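Clornar Hand-Held Gripper Pair

By Callum Strachan
May

The Clornar is a two-finger gripper that a person holds and operates. It is sold by Londatus to labs and shops that want to find out which small chores a machine gripper can manage before they pay for an arm. You pick up one in each hand and try to do the job with its jaws. The same finger set bolts onto the Gatti wrist plate, so whatever you learn at the table carries over to the arm with no change in reach or grip width.

Most of our customers come with the same question: can a robot do the chores yet? They mean putting away groceries, clearing a table, packing a box, wiping up. The short answer is that some of it works and a lot of it doesn't, and the split is hard to guess from a list of tasks. A rigid cup is a different problem from a bag of salt, and a bag of salt is a different problem from a sheet of tissue. A morning with the grippers will usually sort your own list better than we can over the phone.

What the hand-held version tells you

If a trained person can't do the job through these jaws, no software will do it through these jaws either. That rules out more than people expect. Opening a knotted bag is out for nearly everyone. So is peeling a price sticker off glass. When the person can do it, you know the hardware is capable, and the remaining question is whether the control side can keep up. That second part is still the slow one. Arms today do well on a task they have seen many times with the same few objects, and lose ground when the object is soft, see-through or turned a way they haven't met before.

We suggest starting with things from an ordinary kitchen shelf and bathroom cabinet. Use full packages, since empty ones behave differently, and leave the wrinkles in.

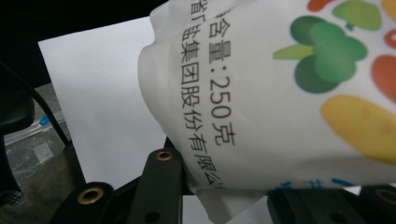
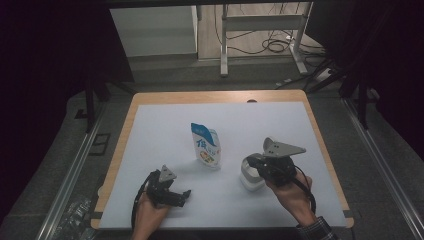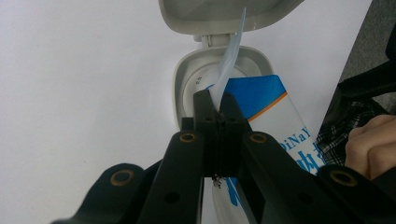 Black hand-held grippers with household goods. First picture: a soft white plastic package. Second: a small white cup in the right-hand gripper, with a stand-up pouch on the mat. Third: light blue tissue between the fingertips at an open dispenser.

How the common items sort out

Cups, jars and small boxes. These are the easy group. Hard sides give the jaws something to close on, and a slightly wrong angle does little harm. An arm with decent cameras can pick and place these today in a home or on a packing bench, as long as they aren't stacked or nested. Glossy surfaces slip more, so fit the rubber tips.

Stand-up pouches. Workable. The trouble is the top edge, which folds when you push on it. Come in from the side and take the body of the pouch, low down. People learn this in a few tries. Arms pick it up too, but a half-empty pouch still throws them.

Flat plastic packages such as salt, sugar or rice. Mixed. Thin film bunches up in the jaws and the contents shift as you lift. A person feels the shift through the handle and corrects for it. An arm without force sensing finds out when the package is on the floor. If this is a large part of your work, talk to us about the Etmont force tips before you order.

Tissues and wipes. Hard for an arm, fine for a person with the Clornar. The fingertips meet flush along their length, which is enough to hold a single sheet. Pulling at the right speed and angle is where unattended systems fail most often. They tear the sheet, bring up several together, or drag the dispenser along with it. Holding the dispenser with the second gripper helps, and it's one reason we sell these in pairs.

Cloth and laundry. We still tell people to wait. Folding one towel on a clear table can be done. A mixed basket is another matter and we would not sell you a system for it this year.

Setup

You need a table, a plain mat and good overhead light. A light-colored mat makes it easier to review video afterward, though white packaging is harder to pick out on it, so try a second color if white goods are most of what you handle. Run the cables out to the sides and keep them off the mat. They will catch on a cup sooner or later if you don't.

Set aside an hour per person for getting used to the handle. The usual mistake is to squeeze too hard. After that, results settle down and you can start comparing tasks. Write down the failures with the item and the reason, because the reason is what you'll need when you choose tips.

Specifications

Type: parallel two-finger gripper, hand-held, wired
Maximum opening: 90 mm
Finish: matte black links, brass-colored bushings at the pivots
Cable: 2 m, one per gripper
Wrist mount: Gatti plate, sold separately
Tips: plain and rubber included, Etmont force tips optional

Price

Single gripper: $1,180
Pair: $2,156

Shipping is extra. Both come with a hex key, spare tip screws and a printed sheet with the cleaning steps.

Care

Wipe the fingertips between sessions. Paper fiber collects along the jaw edges after tissue work, and salt or sugar dust gets into the pivots if a bag splits. A dry brush takes care of both. Do not oil the bushings. Check the tip screws weekly if the grippers are in daily use.

Not a good fit if

You need to lift anything heavier than a full kettle, work with food directly, or get the jaws wet. There is no sealed version. Shops that only handle cartons of one size will do better with a suction tool, and we carry those under a separate listing.

Returns are accepted on unopened pairs. For a trial set, write to Londatus sales with a list of the items you want to handle and say which ones come in soft packaging.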